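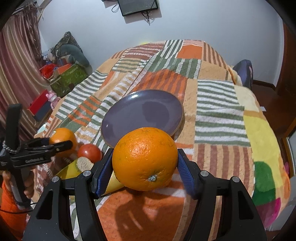 Die Lagerung von Obst im Haushalt scheitert meistens an der Zusammenstellung und erst in zweiter Linie an der Temperatur. Ich habe im April damit angefangen, nach jedem Einkauf alles einmal auszubreiten, zu prüfen und dann auf verschiedene Plätze zu verteilen. Der Küchentisch ist dafür zu klein, das Bett hat die richtige Fläche, und auf der Patchworkdecke rollt wenig weg. Die ungünstige Kombination ist dort gut zu besichtigen: eine Tomate direkt neben einer Orange, die Banane gleich dabei, mit einem runden Keks oder Cracker obendrauf. Für die Dauer einer Sichtprüfung ist das unerheblich. Über mehrere Tage in derselben Schale ist es der sichere Weg zu weichem Obst.

Zur Begründung kurz die Grundlagen, wer sie kennt, springt zum nächsten Absatz. Obst lässt sich grob in nachreifende und nicht nachreifende Sorten einteilen. Bananen, Birnen, Äpfel und Tomaten reifen nach der Ernte weiter und geben dabei Ethylen ab, ein gasförmiges Pflanzenhormon, das die Reifung wiederum beschleunigt. Zitrusfrüchte reifen nicht nach. Eine saure Orange bleibt sauer, ganz gleich, wie lange sie auf der Fensterbank liegt. Sie verliert nur Wasser und irgendwann die Festigkeit der Schale. Auf Ethylen reagiert sie deutlich träger als die Banane, unempfindlich ist sie aber nicht.

Der Obstteller in der Küche, auf dem alles zusammenliegt, ist also technisch gesehen eine Reifekammer mit schlechter Regelung. Wer täglich einkauft und täglich isst, merkt davon wenig. Wir kaufen bei Gasser auf Vorrat, und da merkt man es.

Der Ablauf ist inzwischen fest. Zuerst kommt alles aus den Tüten. Plastiktüten sind für den Transport brauchbar, für die Lagerung nicht, das Kondenswasser bleibt an der Frucht. Danach wird jedes Stück einzeln in die Hand genommen und einmal gedreht. Bei Orangen achte ich auf den Stielansatz und auf weiche Stellen am gegenüberliegenden Ende. Die Schale darf grobporig sein, das ist eine Frage der Sorte und kein Mangel. Gibt sie an einer Stelle stärker nach als ringsum, kommt die Frucht nach vorn und wird zuerst gegessen. Schimmel beginnt bei Zitrus gern als blasser, leicht eingesunkener Fleck, lange bevor etwas Grünes oder Weißes zu sehen ist. Bei künstlichem Licht übersehe ich solche Flecken, also prüfe ich möglichst am Vormittag.

Gewogen wird auch. Die Küchenwaage von Flondstead geht bis 4.000 Gramm und löst in Einzelgramm auf, das genügt. Eine Orange, die auffallend leicht für ihre Größe ist, hat entweder eine dicke Schale oder schon Wasser verloren. In beiden Fällen lohnt das längere Aufheben nicht. Ich führe darüber eine Liste, in die Gewicht bei Einlagerung und Gewicht bei Entnahme eingetragen werden. Der Nutzen dieser Liste ist im Haushalt umstritten.

Zur Temperatur. Unser Kühlschrank steht auf vier Grad. Für Tomaten ist das zu kalt, sie verlieren Aroma und werden mehlig. Für Bananen ist es erst recht zu kalt, die Schale wird grau und später schwarz, innen reift die Frucht nicht mehr ordentlich. Orangen vertragen die Kälte besser, trocknen im Umluftgerät aber aus, wenn sie offen liegen. Die Abstellkammer an der Nordwand liegt im Frühjahr bei neun Grad und ist für Zitrus der beste Platz in der Wohnung. Gemessen habe ich das mit einem Logger von Skorico, der auf dem mittleren Regalbrett liegt und alle paar Minuten einen Wert schreibt. Der Speicher fasst 1.000 Werte, danach wird der älteste überschrieben. Man muss also rechtzeitig auslesen, was ich beim ersten Durchgang versäumt habe.

Die Kurve ist flacher, als ich erwartet hatte. Lüften sieht man, Kochen in der Küche nebenan sieht man kaum. Die Luftfeuchte schwankt stärker als die Temperatur, und das ist für die Schale der Orangen vermutlich der wichtigere Wert. Einen zweiten Fühler im Schlafzimmer habe ich vorerst nicht vorgesehen, dort wird ja nur sortiert.

In der Kammer stehen zwei flache Kisten von Trollar mit Lochboden. Einlagig, Früchte ohne Kontakt zueinander, darunter ein Bogen ungebleichtes Papier. Einlagig klingt nach Platzverschwendung, verkürzt aber die Kontrolle auf einen Blick. In einer tiefen Schüssel sitzt die verdorbene Frucht erfahrungsgemäß ganz unten, und ihre Nachbarn sind dann ebenfalls angesteckt. Die Kisten sind stapelbar, zwischen den Böden bleibt ein Luftspalt von Daumenbreite. Den Deckel, den Trollar mitliefert, verwende ich nicht.

Tomaten liegen in der Küche auf dem Regal, mit dem Stielansatz nach unten, ohne Sonne. Bananen hängen. Birnen kommen hart in die Kammer und werden einzeln herausgeholt, wenn sie gebraucht werden, dann zwei Tage neben die Bananen. In diesem Fall ist das Ethylen erwünscht.

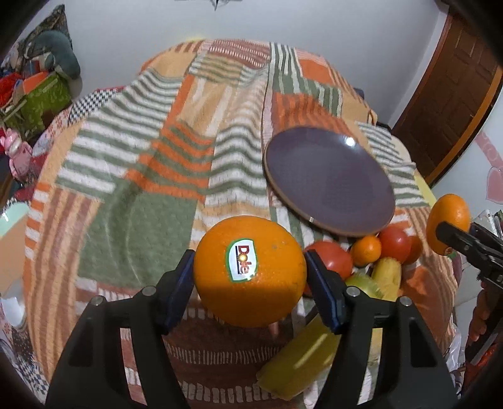

Şengül Yüksel hat mir nach dem letzten Beitrag geschrieben, die ganze Trennung sei überflüssig, wenn man die Orangen vor dem Einlagern abwasche und gründlich trockne. Bei ihr lägen sie zusammen mit Tomaten und Mandarinen in einer Schale, und verdorben sei in diesem Winter kaum etwas. Die Sporen säßen auf der Schale, und wer die Sporen entferne, brauche keine Lagerpläne.

Das habe ich ausprobiert, mit einer halben Charge gewaschen und einer halben ungewaschen, gleiche Kammer, gleiche Kistenhöhe. Ein belastbares Ergebnis ist das bei so wenigen Früchten nicht. In der gewaschenen Hälfte lag am Ende eine schimmelige Orange, in der ungewaschenen keine. Meine Vermutung ist, dass ich am Stielansatz nicht gut genug getrocknet habe. Dort hält sich Wasser, und mit dem Tuch kommt man nur unvollständig hin. Außerdem nimmt man beim Abreiben einen Teil der Wachsschicht mit, was die Frucht schneller austrocknen lässt. Im Protokoll ist der Gewichtsverlust der gewaschenen Früchte etwas höher. Ich wasche also weiterhin erst unmittelbar vor dem Schälen.

Dass es bei Şengül trotzdem funktioniert, glaube ich sofort. Ihr Durchsatz ist vermutlich höher. Eine Schale, die nach wenigen Tagen leer ist, stellt keine Anforderungen an die Lagerung.

Noch zu den Aufklebern, nach denen auch gefragt wurde. Auf den Orangen klebt oft einer, im aktuellen Fall ein weißes Oval mit grünem Rand und dem Schriftzug Dole. Ich lasse sie bis zum Verbrauch dran. Beim Abziehen löst sich manchmal etwas von der Schalenoberfläche, und als Markierung sind sie recht praktisch: Früchte mit Aufkleber lege ich so in die Kiste, dass er nach oben zeigt, dann sehe ich bei der nächsten Kontrolle, ob sie schon gedreht wurden. In den Kompost gehören die Dinger nicht, auch nicht mit der Schale zusammen in den Bioabfall. Das Abziehen steht bei mir deshalb als eigener Schritt vor dem Schälen.

Die Decke, auf der sortiert wird, ist ein Kompromiss. Ein einfarbig helles Tuch wäre für die Sichtprüfung besser. Auf einem orangefarbenen Flicken hebt sich eine Orange schlecht ab, auf den cremefarbenen und den grün-weiß gestreiften Feldern gut. Für fragliche Stücke nehme ich den dunklen violetten Teller als Hintergrund, auf ihm treten blasse Stellen am deutlichsten hervor. Tomaten mit aufgeplatzter Haut dürfen nicht auf die Decke, die kommen gleich in die Küche. Krümel sind ein eigenes Kapitel. Gebäck und Obst gehören nicht auf dieselbe Fläche, das Gebäck zieht Feuchtigkeit und riecht am Abend nach Banane.

Engelbert Berchtold wollte noch wissen, ob sich Ethylenabsorber lohnen, diese kleinen Beutel für das Gemüsefach. Ich habe keine Messung dazu und auch kein Gerät, mit dem ich Ethylen messen könnte. In einem dichten Fach mag es etwas bringen. In einer Kammer, deren Tür dreimal am Tag aufgeht, erledigt das der Luftwechsel.

Offen ist weiterhin der Sommer. Die neun Grad in der Kammer sind ab Juni nicht zu halten, und ein zweiter Kühlschrank kommt nicht in Frage. Wahrscheinlich wird weniger auf einmal gekauft und der Logger wandert probeweise in den Keller, auf das Brett über dem Wasserzähler. Die Werte stelle ich ein, sobald der Speicher das erste Mal voll ist.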